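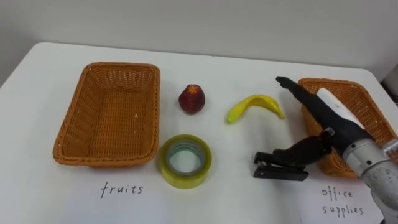
Clullholm Residents' Forum > Shared Facilities > Proposed change to the sorting policy at the Saludo community pantry

Posted by D_Buenaventura (Moderator)
Friday, December 5, 2025

Members are advised that the draft sorting policy for the Saludo pantry is open for comment. Under the draft, donated goods would be sorted at the point of receipt into two streams, "shelf" and "review". Items in the review stream would be held for 60 days and then disposed of. The present arrangement, in which all goods go directly to the shelves, has been in place since August.

Comments should address the draft itself. Matters concerning opening hours belong in the separate thread.

Danilo Buenaventura

Reply from orusu

I do not support the draft in its present form. A holding period of 60 days is excessive for a room of that size. The pantry received 3,945 items last financial year, and the storage cupboard was full by winter. I would favour a shorter period, with the decision left to whoever is rostered on.

O. Rusu

Reply from Aileen_P

With respect to the previous contributor, leaving the decision to the roster is the difficulty the draft seeks to correct. On three occasions this year the same type of donation was accepted one day and declined the next. Donors are entitled to a consistent answer.

I would ask that the receiving table be kept to two baskets, as at the Sestetmont centre. Additional containers have only encouraged people to leave goods unsorted.

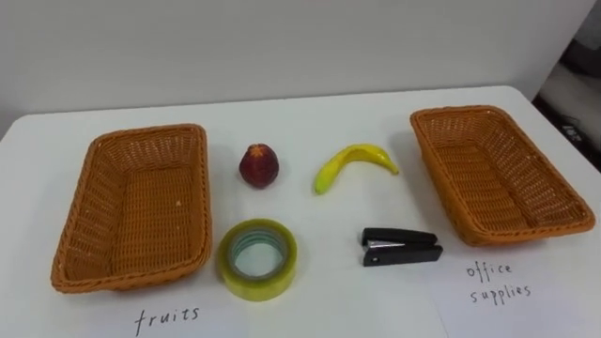
Two-basket layout, one basket towards each side of the table.

Aileen Panganiban

Reply from orusu

I accept the point on consistency and withdraw my remark about the roster. The holding period remains a concern. Clause 3 also makes no mention of damaged packaging — is it to be treated as review, or refused at the door?

O. Rusu

Reply from Deisy.M

Refused at the door, in my view. The disposal budget is $2,000 and should not be spent on goods that were unfit on arrival. I otherwise support the draft, including the 60 days.

Reply from G_Lumanlan

I disagree with refusal in all cases. A dented tin and a torn bag of flour are different matters, and the clause should say so. The wording used at Toller separates the two and could be adopted with minor changes.

Reply from D_Buenaventura (Moderator)

Noted. Clause 3 will be redrafted to distinguish dented from opened packaging. The holding period is unchanged at this stage, and Mr Rusu's objection has been recorded. The revised text will be posted in this thread, which remains open.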